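3.2 Preparing and checking the work surface

Anyone who has spent a long afternoon collecting demonstrations with a hand-held gripper will know how easy it is to fuss over the objects and forget the surface they sit on. We were guilty of this ourselves in the first round at Oller, and the rules in this section grew out of going back through those recordings, slowly and with a good deal of coffee. The views in Figure 4 are typical of what our annotators look at when they apply the surface check. 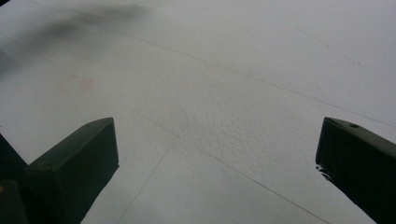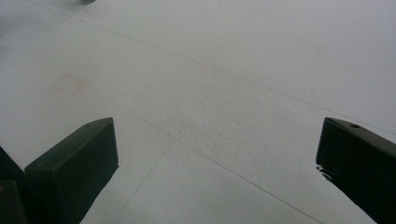
Figure 4. Two views of the same pale surface past the open gripper fingers. Faint gray lines, a pinkish mark and a patch of fine bumpy texture can be made out in both.

Our first rule is that marks on the surface are written down before the session begins. A faint stain or a thin line may seem too small to bother with, but a learned policy is quite happy to use it as a landmark, and we would like the people who reuse our data to know it was there. The Clomero log sheet has a space for this, and Yasmine Lamrani, who drafted the first version of the sheet, asked that it be filled in with plain words such as "pink stain, left side" and left free of codes. We have kept to that ever since, and new operators seem to find it friendlier.

The second rule concerns the fingers. Each session opens with the jaws fully apart and nothing between them, held still for 10 seconds, so that the finger edges can be looked over for chips or bits of debris. Of the 203 sessions recorded under the Margaritis protocol, 198 included this pause and were kept. The other five were set aside, a little sadly, as two of them were otherwise very nice recordings.

Third, we ask operators to tilt the tool and view the surface from a low angle at least once. Texture that can hardly be seen from straight overhead often shows up well this way - the stippled patch in Figure 4 is a good case - and it matters a great deal to anyone working on contact or sliding. In the Flollulora subset, 54 sessions carry a texture note for this reason, and Section 4.1 describes how those notes are worded.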